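Pondement's Nishad 2 phone goes on sale in March, and yes, it's still small

PRIRDALE, July 27, 2025
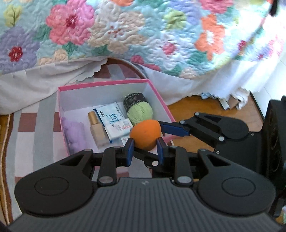 I run the little team at Pondement that makes the Nishad, and I get to write our press releases too, so please forgive the exclamation marks. We're opening preorders for the Nishad 2 today! It's our second Android phone, and it ships next March.

If you used the first one, you already know what we're like. We wanted a phone you can work with one thumb, and we wanted to keep the headphone jack (I would have chained myself to it). Both are back. The screen is brighter, the side button has moved down a bit so short fingers can reach it, and the back cover now comes off with a fingernail so you can swap the battery yourself.

The biggest change is the software. Ilorer, our home screen app, has been rewritten from the ground up, and I've been living with it for months. Search is faster, folders open where your thumb already is, and you can finally hide the clock. That last one was the most requested thing on our forum, which I still find a bit funny, but there you go! Owners of the original Nishad get the new Ilorer as a free update too, on the same day the new phone ships.

We tested the phone with 1,313 people who signed up for our early program, and they sent us so many notes that we pushed the launch back to fix what they found. The camera app used to take forever to open from the lock screen. It doesn't now. The speaker also buzzed on certain ringtones, and we changed the part.

The first batch is 2,000 phones, in dark green or gray. A deposit of $40 holds one for you, and you can have it back any time before we ship. When the batch is gone we'll start a waiting list for the next one.

Reviewers who'd like a loaner can write to the press desk at our Prirdale office. Tell us which color you want and whether you need a SIM adapter in the box.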